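The Sharps Page

Jui-lin Lo was given the sharps page because she was the newest and because she had once worked in a school kitchen. Piris had written rules for everything else. There was a page for batteries, a page for ladders, and a page for the shop vacuum that ran longer than the one for the robot arms. For knives there was one line on the whiteboard, and it said BE CAREFUL WITH KNIVES.

Yen had asked to see something better. Yen was paying for the sorting work, and Yen's safety office in Filtasholm had sent a form with a blank box on it. The box said: Procedure for bladed items, attach.

"How long should it be?" she asked.

"One page," said Chia-hao Fu. "If it's two pages they read the first one."

He had run the cell for 3 years and had his own ways of doing things. He laid the tools out himself each morning, moved them around between runs, and put them away at night. When she asked him what the rules were, he said there weren't any. When she asked him what he did, he talked for 40 minutes.

She wrote it all down in a notebook. Then she stood outside the tape for two days and watched what he did, and wrote that down too, on the facing pages.

The left-hand pages and the right-hand pages did not agree very well.

1. Hands

The first rule was the easy one. No hands over the table while the arms have power.

Chia-hao said of course. He said it was the first thing he taught anyone. On the right-hand page she had him reaching in four times in one morning to turn a knife that had landed crooked. Each time he had waited for both arms to stop moving. None of the times had he cut the power.

She showed him the page. He read it and handed it back.

"They were stopped," he said.

"They were stopped. They weren't off."

"It takes a while to bring them back up."

"How long?"

He thought it over. "Long enough that you stop doing it."

She wrote the rule as: Stopped does not mean off. Cut power before reaching in. Under it she left a blank line, and a week later she filled the line with the restart time, which she had measured herself with her phone. It was 20 seconds. She had expected it to be longer. So had he, and he made her measure it again.

2. Blades

The second rule took most of September.

The draft said that a knife must be held with the blade down. Everybody agreed with that. A blade pointing down can hurt the table, and the table was wood and could be sanded. The trouble came before the lift. A knife lying flat can be closed on anywhere along its length, and the arms were not fussy. They went for whatever spot looked best to them that time. Sometimes the fingers came down over the handle, and sometimes close to the place where the handle met the blade.

Jui-lin wanted to write: Handle only.

Chia-hao said that if she wrote that, the cell would be breaking the rule before lunch, and then she would have a rule that everyone had seen broken.

"Then we fix the cell."

"I'm working on fixing the cell. You're writing the page for now."

She stayed late on a few nights and did nothing but watch pickups. She got to know the tools. Palette knives were easy. The spatula slid. The ones with pale green handles gave less trouble than she had feared, and she couldn't say why, so she left it out. 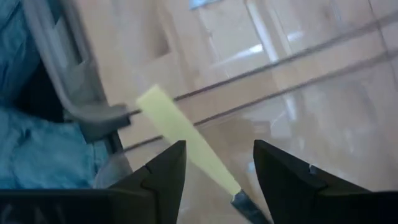
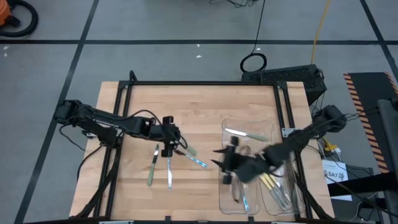
3. The tray

Every bladed item goes to a compartment or stays flat on the table. Those were the only two places a blade could be at rest. Jui-lin was proud of that sentence until Chia-hao asked her about scissors.

"They have blades," she said.

"So they're on your page."

"Are they sharp?"

"Have you ever used our scissors?" He went and got a pair from the supply drawer and cut a piece of printer paper, or tried to. The paper folded over. "These couldn't hurt anyone. But somebody's going to buy new ones."

She added scissors. She added box cutters, which the cell did not handle and which were the only thing that had ever drawn blood at Piris. That had been at the loading door, on a carton of cable ties. It was in the accident book in Chia-hao's handwriting, and under Cause he had put: Me.

The tray itself was clear plastic, and the rule for it went through several versions. One of them said the blades should all point the same way. She tried that for a morning by laying the tools in herself, and it looked very good. The arms didn't keep to it. They put things down the way they were holding them, and by the end of the run the tray looked like any kitchen drawer. She crossed the rule out. In its place she wrote that whoever empties the tray must look before reaching, must take one item at a time, and must wear the gloves.

"Which gloves?" said Chia-hao.

There were no gloves. They had to order some. They came in a box of 10 pairs, all size large, and Jui-lin's hands were not large. She sent a second order and wrote on the page: Gloves that fit.

4. Dropped items

"Let it fall," Chia-hao said. "That's the whole rule."

This was the one place where the two sides of the notebook matched exactly. On her second day of watching, a knife had gone off the front of the table, and he had stepped back from it with his hands behind him like a man at a museum. He let it finish. Then he cut the power, without being asked, and went to look for it.

She asked him where he had learned that.

He said his mother had run a noodle shop in Provedmont, on the hill side, and that she used to slap the counter whenever somebody grabbed after a falling knife. She slapped it whether they caught the knife or not. Customers thought she was angry about the knife.

Jui-lin wrote: Do not try to catch a falling item. Step back. Cut power. Find it before you start again.

Then she added a line to the last part. Find it and say out loud that you found it. In the school kitchen they had lost a paring knife for most of a term, and it had been in the bottom of the potato sink.

5. Who may break these rules

Yen's form had a question about exceptions. It wanted a name and a signature.

"Put me," said Chia-hao.

"I don't think it should be you."

He had been coiling a cable, and he went on coiling it until the end. "Why not?"

She had practiced an answer to this and didn't use it. "You're the one who'd want to," she said.

He hung the cable on its hook. He was quiet for long enough that she began to look for something to do with her pen.

"Put you, then," he said.

"I'm the newest one here."

"You know the page."

So it went off to Filtasholm with her name in the box, dated 2021-11-30, and it was one page if you used the smaller type. Yen's office wrote back within the week. They had two comments. They wanted the word "sharps" explained, and they wanted to know if "say out loud" was a requirement or a recommendation.

"Requirement," said Chia-hao from across the room, before she had finished reading it to him.

She changed the wording to "must" and sent it back.

He asked for his first exception the day after the page went up on the wall. A knife had landed with its handle over the edge of the table, and the run was nearly done. Both arms were still. He stood at the tape and looked at the knife, and then over at her desk.

"I could just push it in," he said. "With a ruler."

"Is the power on?"

"Yes."

"Then no."

He said something in his own language that she pretended was about the ruler. He cut the power, pushed the knife in with one finger, stepped back over the tape, and brought the arms up again. She saw him check his watch while he waited.

The next time it happened he didn't look over at her desk. She wrote that down on a right-hand page, with the time, and went to see if the small gloves had come.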